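Lendemero Small Objects, release 2

Data card and README

Maintained by the Toft project. Last revised 26 January 2023.

Summary

Lendemero Small Objects is a set of short tabletop recordings made with hand-held two-finger grippers. It was put together to compare finger pads and wrist camera settings on household items that are small, light or awkwardly shaped. The release holds 3000 clips from two sites, Kasemdale and Grosville. Each clip covers one attempt on one object, from the first approach to the moment the operator lets go or gives up.

The set is meant for people choosing a gripper or pad, and for people training grasping policies who need a modest amount of cluttered close-range footage. It is too small to train a general model on its own.

What is in the release

clips/ holds the video, one file per gripper per attempt. Two-handed attempts have a left file and a right file with the same stem.

poses/ holds gripper position and orientation in the table reference, plus jaw opening in millimetres.

labels/ holds one plain text file per clip with object name, pad type, outcome and any operator note.

calib/ holds the lens calibration for each camera. Use the one that matches the site and the side. The Grosville cameras were recalibrated in August, and clips recorded before then have their own folder.

splits/ holds the train, validation and test lists. The test list contains 24 object types that do not appear in the other two.

Changes since release 1

Jaw opening is now logged at the same rate as the video. In release 1 it was logged at half the rate and interpolated, which made fast closures look softer than they were.

The outcome label "partial" has been dropped. Those clips were watched again and relabelled as held, slipped or missed.

51 clips with a broken time base were removed. The clip numbers were not reused, so there are gaps.

The colour profile is now the same at both sites. Anyone who trained on release 1 colours should expect pinks and greens to shift a little.

How clips were recorded

The operator works at a table with one gripper in each hand, or one gripper only for single-handed clips. Each gripper carries a wide-angle camera looking down past the jaws. Lens distortion has been left in the video, and the calibration files are there for anyone who wants to remove it.

Tables were left as ordinary tables. Patterned cloths, power boards, cables and other odds and ends stay in view, and daylight from windows was allowed. Objects start either on the table or in a shallow open box. The box matters for the comparison – a wall next to the object limits how far the jaws can open and what angle the wrist can take.

Objects in this batch include walnuts, plastic clips, small round containers and some parts with a disc and a stem. 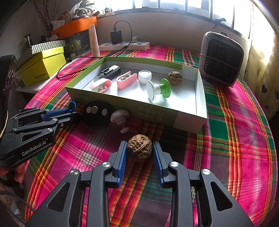
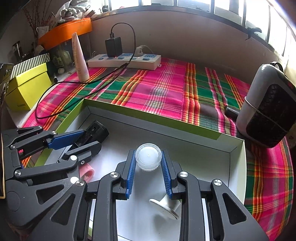
Blue finger pads on two-finger grippers, with the box on the plaid cloth.

Can I use the clips from one hand without the clips from the other?

Each side has its own video, pose track and calibration, so a single side can be loaded by itself. Check the "paired" field in the label file first. If it is set, the outcome describes the attempt as a whole, and the side you have kept may not be the one that held the object.

Pads compared

Ribbed pad. The default at both sites. Operators preferred it for hard objects with an uneven surface, and it copes well when the jaws close slightly off centre. Small flat parts can settle into a groove and turn as they are lifted.

Smooth pad. Softer and a little thicker. Better on flat clips and thin lids, worse on anything dusty. It has to be wiped between runs, and the notes show that this was sometimes missed at Grosville.

Bare finger. Recorded as a baseline only. Success on round objects is poor, and we would not suggest reading much into the differences between objects.

Pads were changed after every 40 attempts or when a pad showed a tear, whichever came first. The pad serial is in the label file.

Outcome labels

held: the object leaves its support and stays in the jaws until the operator opens them.

slipped: the object leaves its support and drops or swings free before release.

missed: the object never leaves its support.

Labels were assigned from video, then checked against the jaw opening log. Where the two disagreed, the video won and the clip was marked "review".

Known problems

Bright windows clip to white in many daytime recordings. Exposure was locked for the tabletop, so detail outside is lost.

The jaws hide part of the object in the last moments of most grasps. For two-handed clips the other camera often has a clearer view.

Pose tracking drifts when a gripper is held still for a long time close to a plain surface. Affected clips carry the flag "drift" and should be left out of any timing work.

Transparent and translucent containers have less reliable object masks than everything else. The masks were drawn by hand and their edges are a judgement call.

All operators were right-handed. Left-side clips are slower on average, and this should not be put down to the hardware.

Licence and reporting faults

The data may be used for research and teaching. Commercial use needs written permission from the Toft project. Please cite the release number along with the name, as results from the two releases are not comparable.

Faults can be filed in the project tracker. Include the clip stem, the side and the calibration folder you used. Requests for the raw, unsynchronised logs are handled separately and can take a few weeks.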